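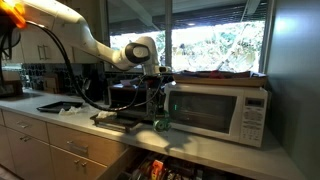 Standby load in rental kitchens is poorly covered in the Australian literature. Most audits stop at the fridge and hot water. We looked at the small stuff, countertop cooking appliances mainly, in 40 tenanted units in Stisville and Saldale. Benches were the unit of record, so a toaster oven sitting out on the counter was logged even where the tenant said it was hardly used. Anything with a clock or a soft-touch panel got its own meter. Kettles left out (no standby draw worth metering).

4.2 Storage and what gets left plugged in

Tenants were asked what lived on the bench and what got put away after use. Answers varied a lot. The Saldale units have less cupboard space and more was left plugged in, though the differnce shrank once household size was added. Drawer space seemed to matter as well. Where drawers were full of utensils, stick blenders and the like ended up on the counter, cord in the wall. Petkov found much the same in the Mujić flats, with older wiring and fewer outlets.
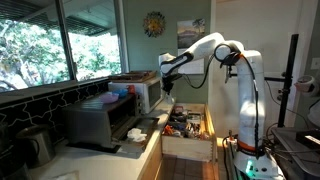

Figure 3. Utensil drawer open below the counter, microwave above.

Meters stayed in for 17 nights per unit. Losses: one tenant moved out in June, one meter tripped and was not reset. Both units kept in the survey counts, dropped from the load figures. Of 385 appliance records, 331 were usable. The rest had gaps longer than our cut-off or a plug swapped between outlets partway through, which we could only pick up from the tenant diaries. Diaries patchy. Sjöberg recoded them by hand, and the second pass agreed with the first on all but a handful of entries.

Microwaves were the steadiest load, as expected. Coffee machines the least steady, see the Pasavura plug logs in the appendix. No seasonal correction was aplied.
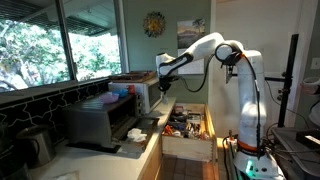 4.3 Limits of the bench survey

Self-selected tenants, two suburbs, one building age band. Rooftop solar not recorded. Bench position was noted once at install and not checked again, so items moved later are missed unless the diary has them.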